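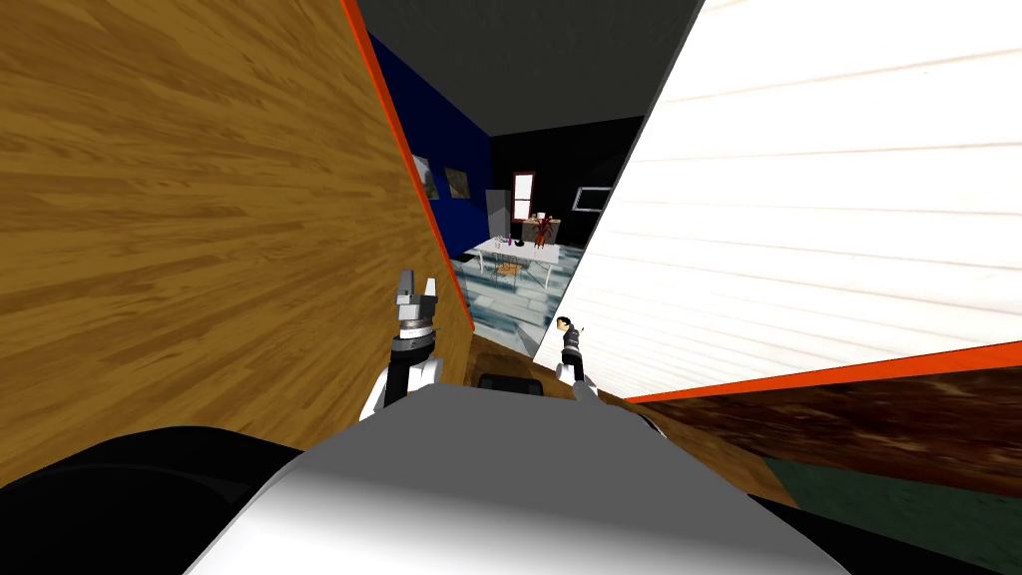 Clendovby room view: blue wall with the two framed pictures

Ticket 489
Product: Clendovby, with the Sokenis quotation module
Reported by: Siebe Dijkstra, Brouwer interiors
Subject: Quotation PDF comes out without prices
Status: Solved, see last entry

Description of the problem

Good morning. We use Clendovby for the drawings and the Sokenis module for the quotations. Until the end of September everything worked well. Now, when I make a quotation and choose Export to PDF, the file is made without any error message, but the price column is empty. The article names are there, the quantities are there, and the total at the bottom says 0.00. On the screen inside the program all the prices are correct.

The room view itself opens and I can turn it as usual. The problem is only in the PDF.

I am not the administrator of our server, but I have the password and I can try things if you tell me exactly what to click.

Log of what I tried

09:10 Restarted the program. Same result.

09:20 Restarted the computer. Same result.

09:35 Made a new, very small project with one door and one shelf. The export gives the two article names and no prices. So it has nothing to do with the size of the project.

09:50 Printed directly to our Trosach printer in place of the PDF. The prices are also missing on paper. I had expected that the printer would be different, because it has its own driver, but it was the same.

10:15 Changed the zoom of the print preview to 100%, as your help page advises. In the preview the column is empty too. I should have looked there first, it would have saved some paper.

10:40 Asked my colleague to open the same project on her computer. Her export is correct, with all prices and the right total. We have the same version of Clendovby and, as far as I can see, the same settings.

11:05 Logged in on her computer with my own account. The prices are gone. Logged in on my computer with her account. The prices are there. So the problem travels with my account and stays away from the computer. I was quite glad to find this, although I do not know what it means.

Reply from support, 11:50

Thank you for the clear log, the test with the accounts helps a lot. Please open Settings, then Quotations, then Price lists, and tell us what is written behind "Output list" for your account. Please do not change anything yet.

Siebe Dijkstra, 12:30

Behind "Output list" it says "Autumn (draft)". For my colleague it says "Standard". I remember now that in September I made a copy of the price list to prepare for October. I filled in the first page and then I was called away, and I never finished it. But I did not choose it anywhere — at least, I do not remember that I did.

Reply from support, 13:15

When you copy a price list, the module asks if you want to use the copy for output, and the box is ticked already. It is easy to miss. On the screen the program still shows your working list, and this is why the prices looked correct there. Please do the following:

1. Set "Output list" to Standard and press Save.
2. Close all open quotations.
3. Log out and log in again. Without this step the old list stays in memory.

Siebe Dijkstra, 13:40

Done. First it did not work, but I had forgotten one quotation that was still open behind another window. After I closed it and logged in again, the PDF has all prices and the total agrees with the screen. The paper print is also good.

Two remarks, if you allow me. Could the export give a warning when the total is zero? We sent one quotation to a customer like this and he asked politely if the kitchen was a present. And could the tick box be empty at the beginning?

Reply from support, 14:20

Both remarks are passed on to the developers of Sokenis. I cannot promise a date. The draft list is still in your account, and you can finish it without risk as long as "Output list" stays on Standard.

Ticket closed at the request of the customer.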